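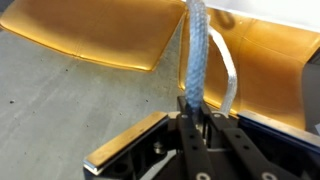

Call for participants: watching for unplanned releases in rope handling

Gaddale is looking for people to sit with a robot arm for half a day and write down what it does wrong. You do not need to know anything about robots. We would slightly prefer it if you didn't.

What went wrong

We use a white arm with a two-finger gripper to pick up rope and cord and put it into a plastic bin. In October it began letting go early. The fingers opened while the arm was still travelling, with no command to open that we can find, and the rope went on the floor. On one run the arm then carried on and went through the motions of placing a rope it no longer had. On another it stopped dead above the bin and had to be restarted by hand.

A dropped rope hurts no one. The same gripper control, sold under the name Praltarier, is meant for heavier things than rope, and a gripper that opens when it hasn't been told to is a safety fault whatever happens to be in it at the time.

Our log for the month has 125 runs in it and marks 14 of them as early releases. I don't trust the second number. The log only marks a release when the software notices one, and we already know of a run where it didn't. That is the main reason for this call.

What we have been told so far

The first explanation was that the rope is slippery. It may be, but the same rope was used for weeks before without trouble.

The second was that a software update, Odel, had cured it. After Odel the log showed fewer early releases. It also showed fewer of everything else, so either the whole machine improved overnight or the update writes less down. I have asked which and am still waiting for a reply I can make sense of.

The third is that the fault comes from the cabling, and this one at least can be tested.
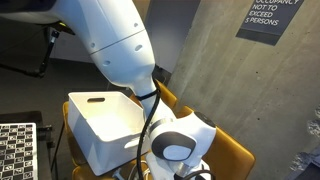

The cabling theory says that when the arm turns far enough, something pulls at a connector and the gripper loses its signal for a moment. It's a fair idea and I would like it to be right, as it would be cheap to put right. The thick black cable is strapped to the narrow part of the forearm and then hangs in a loose loop past the joint, so it has room to swing. What I can't square with this is that several of the logged releases came when the arm was hardly turning. We need somebody to note where the cable is and what the arm is doing at the moment the rope goes, and to do it without having already decided what the answer is. The people who work here have all decided, and that includes me.

What you would do

You will sit outside the marked area and watch a series of runs. For each one you fill in one side of paper: did the rope arrive in the bin, did the fingers open before they should have, was the cable tight or slack, did the arm pause, did anything make a noise you hadn't heard before. If you didn't see, write that you didn't see. A gap is more use to us than a guess.

You will not be shown the log before or during the session. We compare your sheets with it afterwards, and you may have a copy of the comparison if you ask for one.

You will not touch the rope, the bin or the arm, and you will not be asked to go inside the marked area to fetch something that has been dropped. If a member of staff asks you to, say no and put it on your sheet.

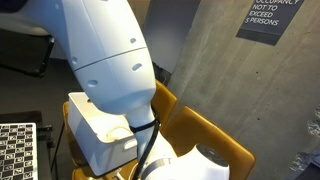

Each observer gets a stop button. Press it whenever you like. You won't be asked to justify it, and a run that is stopped for no good reason costs us a few minutes. In an earlier round of observing, run by our own staff, hardly any stops were recorded. I was told this showed how well the arm behaved. Having read the notes, I think people were embarrassed to press the button in front of the person who had set the run up. The person who sets up will now be behind you.

Who we are looking for

Adults who can sit still, keep looking at one thing and write legibly. Experience of any repetitive checking work would help: proofreading, lifeguarding, inspection on a production line, invigilating. You need to be able to see the gripper clearly from your seat, with glasses if you wear them. Tell us if you need a different chair, a larger sheet or more breaks.

Please don't apply if you work for the maker of the gripper control or have been paid by them. We'd also rather not have anyone who is very keen on robots. Keen people tend to forgive a machine its small mistakes, and small mistakes are what we are trying to count.

Practical details

The sessions are at our Liepiņa Road site. The sign on the wall of the work area says occupancy is not to exceed 5 persons, and that includes staff, so we take two observers at a time and can't admit friends or children. The floor is bare concrete and the room is plain. Bring a jumper.

A session runs from 9.30 in the morning to 1 in the afternoon, with a break in the middle. We pay £50 per session, whether or not anything goes wrong while you are there. Please don't feel that you have to find something. A morning with no early releases is a result and will be reported as one.

How to apply

Write to the Gaddale front desk, marking your message "rope observers". Give us your availability and a few lines on a time you were told that something had been fixed and it hadn't. There is no form and we don't want a CV.

The findings will go to the maker, and to everyone who took part, at the same time and in the same wording. The arm will not be moved on to heavier items before then. If that changes, anyone who has signed up will be told, and may withdraw their sheets.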